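Making the back kitchen window less tempting

We had our shed done over in August. They took a strimmer and 219 quid's worth of hand tools, and I've been a bit obsessed with locks ever since! My neighbour Ingegerd Fagerlund came round with a torch and went over the whole house with me, and these are the bits that stuck.

Start with the window over the worktop. Ours had a catch you could flip with a butter knife (I tried it, it took me 11 seconds). A keyed sash lock from Solberg sorted that, and the key lives on a hook well out of arm's reach of the glass.

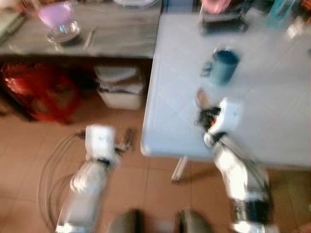
Bowls on the worktop, something red stowed underneath.

Next, car keys. Mine used to sit in a dish by the back door – daft, I know. They go upstairs at night now, in a biscuit tin.

Put a lamp on a timer too, and shift the times about every few days. And write down your serial numbers! I did almost 200 things in one rainy afternoon, right down to the hand mixer, and emailed the list to my sister.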